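Calbridge Hand-Me-Down PC Log: Read Me First
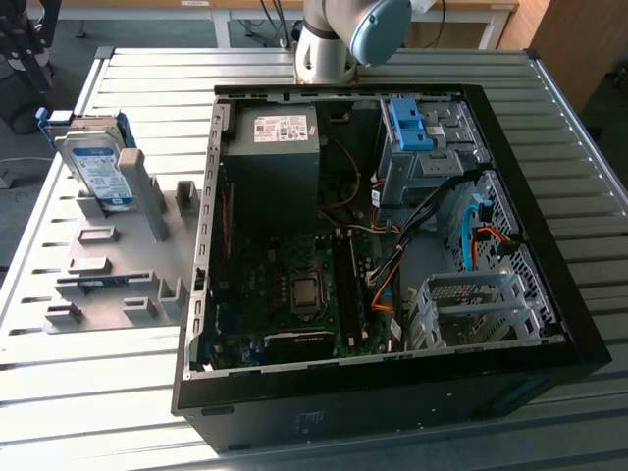 A tower on its side with the side panel off, power supply at the top and motherboard below.

Hello, and thank you for downloading the log! This file explains what is in it, where the entries came from, and a few things I wish I had done differently when I started typing it all up. If you only have a minute, read the parts on columns and known problems and skip the rest (I won't be offended).

What it is

The log is a plain table of 2203 entries, one for each repair visit to the Calbridge library's Monday fix-it table. People bring in older desktop computers that won't start, or start and then sulk, and we write down what the owner told us, what we tried, and how things stood when the machine went home. It grew out of two paper notebooks, which is why the early entries are so much shorter than the later ones. My handwriting gets tired after lunch.

Files

visits.csv has the entries themselves.
parts.csv lists the parts that were swapped, matched to visits by visit number.
words.txt explains our shorthand. Please do look at this one, as "reseated" meant something broader to us than it may to you, and "Jekgate" is our name for the shelf of spare parts by the door.

Columns in visits.csv

visit: a number, never reused.
month: the month only. We left out the day on purpose so that regulars can't be picked out.
complaint: the owner's own words, lightly tidied. "Makes a noise like a kettle" is my favorite.
tried: what we did, in order, separated by semicolons.
outcome: fixed, partly fixed, not fixed, or unknown.
minutes: time at the table. Anything under five was entered as five.

How it was typed up

I copied the notebooks into Lastomum, the little form program the library uses for its sign-up sheets, and exported from there. Afterward I picked 50 entries and compared them with the paper, fixing the slips I found. I haven't checked the others that way, so please write if something looks odd.

Known problems

Memory faults are probably counted too often. Taking the modules out and putting them back is one of the first things we try, and when a machine came to life afterward we wrote "memory" and moved along to the next person in line.

The June entries have no minutes at all. The clock on the wall had stopped and it took us a while to notice.

Power supplies are never opened at the table. They are tested or swapped whole, so the log can't tell you what had gone wrong inside one.

Using it

Use it for anything you like, including teaching. Please credit it as "Calbridge Hand-Me-Down PC Log, Thoroddsen Reading Room" and mention the version you used. Names and phone numbers were removed before export. If one slipped past me, tell me and I'll take it out the same day.

Corrections go to Hanne Þrastardóttir, care of the reading room desk. Version 2 has the parts file split out from the visits; if yours is all one big table, you have the older copy.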